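4.2 Recording a set of examples on the peg board

Your Indum learns by being walked through a job until it gets the idea. It has the patience of a saint and the common sense of a doorstop, so do the steps in order.

1. Lay the white board flat on the table, inside the black curtain.
2. Put the blue parts back at their starting places. The Stotwood set-up sheet shows which is which.
3. Bring both arms in over the top half of the board and check that the fingers move freely.
4. Press Record, wait for the tone, then place one peg.
5. Press Stop before you congratulate yourself. The system will happily learn the congratulating too.
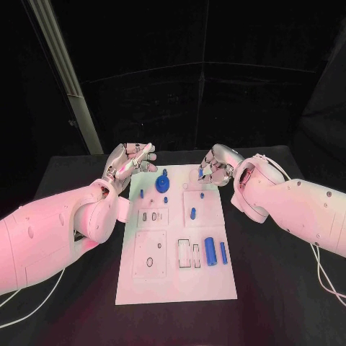
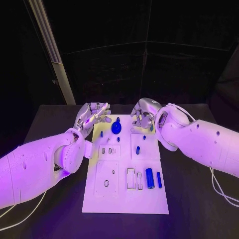 Both hands over the board, parts set out.

6. Mark the take Keep or Bin. A fumble you recovered from is a Keep. A peg on the floor is a Bin.
7. Take a break after 4 takes in a row. Tired operators teach tired habits.

Note: the Jurnemham model was trained on 4,000 takes. You may want a comfortable chair.

Caution: keep the arm cables clear of the board – a snagged cable ends the session and, on a bad day, the cable. If an arm stops with fault 3, press Release, wait until the light goes out and go back to step 2.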